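Filed under: Home & Kitchen > Cleaning & Storage > Tips we tried

Bathroom cabinet advice, and how much of it to ignore

Every January the same tips come round again. Decant everything. Buy the bamboo dividers. Put your cotton balls in a glass jar so the room feels like a day spa. I have lived in the same weatherboard house in Plavorthorpe for long enough to have tried most of these, and I'm not convinced that half the people recommending them own a bathroom with a door that gets opened by children.

What follows is a list of the common ones, with my own verdict. Yours may differ, especially if you have a linen cupboard. I don't.

Decanting into matching jars

It looks lovely for a week. Then the cotton buds get damp, the lid of one jar chips on the tap, and you're left wondering which of two white powders is the bicarb. I'd keep jars for things you can identify at a glance and use up quickly. Tablets should never go in them. The box has the name, the strength, the batch and the expiry date on it, and a pretty jar has none of that.

Storing medicines in the bathroom at all

The mirrored cabinet over the basin gets called a medicine cabinet, and it's a poor place for medicine. A hot shower fills the room with steam and the cabinet gets its share. Most packets say to store below a certain temperature in a dry place, and a bathroom in a Banddale summer manages neither. Ours live on a high shelf in the hall cupboard, in a tub with a lid that clips. High matters if you have small people about. So does the clip, though I'd call no clip childproof, whatever the sticker says.

Silica sachets saved from shoe boxes

People swear by scattering these about the cabinet. By the time a sachet has come off a boat, sat in a shop and lived in your junk drawer since October, it has probably soaked up all it's going to. I put a handful in with the bandaids and could see no difference whatsoever. If damp is the trouble, run the fan for longer and leave the door open afterwards.

The yearly clear-out

One I'm in favour of, with reservations. The usual advice is to tip the lot onto the bathroom floor, which is a good way to lose a tablet under the vanity for the dog to find. Use a bed or a table, in daylight, with the kids elsewhere. Put the bedspread straight first so that nothing rolls into a fold.

Check each packet for the expiry date. It may be printed, or it may only be stamped into the end flap, in which case tilt it to the light until the shadow shows. Torn flaps are a nuisance for this. If the end has come away and the date went with it, look on the blister strip inside, and if there's nothing legible there either, it goes in the return pile. Don't guess.

Don't pour old medicine down the sink, and don't put it in the bin. Take it to the chemist, who will have a way of getting rid of it. I've never been asked a single question when handing over a bag.

Packets in a language you can't read

We've all got one, brought back from a trip or left by a visitor. The popular tip is to point a phone translator at it and carry on. I'd be wary. Glossy card throws glare, the characters run up the side or around a logo, and the app will cheerfully give you an answer regardless. An "OTC" mark tells you it was meant for sale over the counter somewhere. It doesn't tell you the dose, or whether it clashes with what you're already taking. Ask a pharmacist, and bring the whole box with the leaflet if you still have it.

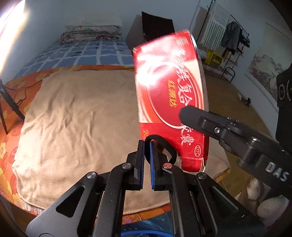

Red box with Chinese lettering and a white "OTC" mark near the lower corner.

Labelling shelves

A label maker costs more than you'd think and the tape peels in humidity. I bought the Disteo one after reading how good it was, and the labels on the bathroom shelves had curled by the following weekend. The ones in the hall cupboard have stayed put. Masking tape and a laundry marker do the same job and come off clean when you change your mind.

Vinegar for the glass shelves

Fine on glass. Not fine on marble or on grout that's already crumbling, and never anywhere near bleach. Half vinegar and half water is plenty. The tip going about that you should add dish soap, lemon and essential oil gives you a smeary shelf that smells like a salad. I tried it twice to be fair to it.

Turntables

Sold by Edwards and everyone else as the answer to deep shelves. They waste the corners, and anything tall falls off the back when you spin them with any enthusiasm. A shallow tray you can pull out does better. An old baking tray will do if you don't mind the look of it, and mine has been in there for ages.

Keeping a list inside the door

I was prepared to hate this and I've kept it up. A sheet of paper taped inside the hall cupboard, with what's in the tub and when it runs out. Cross things off as they go. It has stopped us buying a third bottle of antiseptic, and the pencil lives on a string so it can't wander off to the kitchen.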